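Cilunitz Bench Set – README

Cilunitz is the dataset our robotics club put together over one semester, mostly on the long workbench and mostly after 4 p.m. when classes let out. It holds 3255 episodes of two-arm tabletop work with hand tools and small toys. We had a great time making it, and we hope other student teams get good use out of it!

Recording

Each arm carries a wrist camera, and a fixed camera covers the whole table. We left the bench the way a real bench looks, with tools, bowls and cases sitting wherever they ended up. The orange ribbed fingers are our own prints, third version, and we love them.

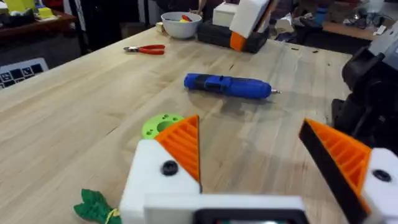

Lorraine Rewi would put the tool episodes in their own folder, and wrote in the tracker that anyone training only on toys shouldn't have to download the rest. Good idea – that split is coming in the next release.

Tasks

tool_pick: grasp a hand tool and lift it clear of the table
tool_pass: hand it from one arm to the other
toy_sort: put toys into a cup
free_play: the operator does whatever they like

The tool tasks make up 993 episodes. They were the hardest to drive and easily the most fun to watch back.

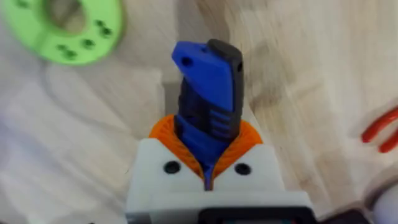 Wrist view, blue and black tool held upright in the fingers.

File layout

One folder per episode, with video, joint positions and a short text note from the operator. Notes by Analyn and Aníbal are very detailed. Some of the others just say "nice one".

Both arms share a single clock, so no alignment step is needed. Object positions change between episodes, and so does the clutter.
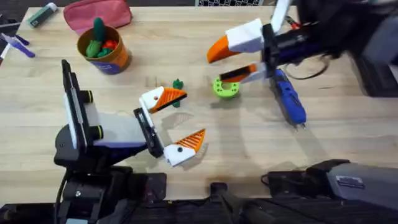
Known issues: wrist video blurs during fast moves, and the December episodes use 2 different spellings of "screwdriver" in the notes. Search for both.

Questions go to Maricel Lacson or Rowena Villanueva through the club tracker. Pull requests are very welcome, especially for the loader script!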